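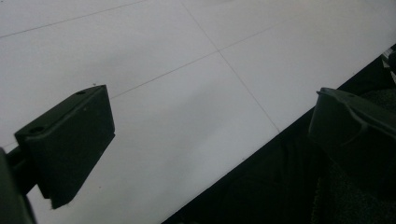
Issue #188

Gripper opens by itself when the wrist view is mostly floor

Status: open, workaround in place
Component: Pluller, grasp state node
Opened: May 3, 2022

Hi all, me again. I've been chasing this one since the weekend and I think I've got far enough to write it up properly, so apologies for the length.

What I get: I'm running Pluller on the Mokbridge stack with the wrist camera feeding the grasp state node. Over carpet or a worktop it behaves beautifully. Over pale tiles, with the fingers open, the node decides every so often that it's holding something. The planner believes it, skips the pick and goes straight to "place", and of course the first thing "place" does is send an open command to fingers that are already open. Then it reports success! Very cheerful, completely wrong.

What I tried first: I blamed the width reading. Logged it for a whole evening and it's fine, the encoder says open and keeps saying open. So the node has the right number and is being outvoted by the picture.

Next I went through the mask. The old Drevik segmenter wants two matching fingers, and mine don't match from this angle (the left one comes out as a chunky block with two little holes in the top, the right one has a curved, hooked sort of profile). On top of that the right finger sits mostly against a nearly black area, so there's hardly any edge to find apart from the bit against the tiles. My debug overlay has the mask leaking out of the right finger and down into all that dark stuff. Once it leaks, the "finger" is enormous, the gap shrinks, and bingo, we're holding an object.

I did wonder about the grout lines too, as one of them runs across behind the gap. Painted them out in a saved frame and replayed it: same answer. Painted the dark area light grey: correct answer, straight away. So I'm fairly sure it's the dark area and the grout is innocent.

Workaround, if you're stuck as well:

grasp_state.use_width_veto: true
grasp_state.min_agree_frames: 16
segmenter.backend: leemans

The veto is the one that matters. With it on, the picture can't claim a grasp while the encoder says fully open. The Leemans backend leaks less but it's slower on my machine, and I wouldn't call it a fix.

Still to do: I'd like the mask clipped to the area the fingers can physically reach, worked out from the hand calibration. I've got a rough branch that does it for the left finger only (don't laugh). Could somebody who knows the calibration loader tell me whether the finger poses are in the camera frame or the wrist frame? The docs say one thing and the code seems to do the other.

Replay bag and both overlays are on the shared drive under the issue number. Happy to test patches, evenings are best.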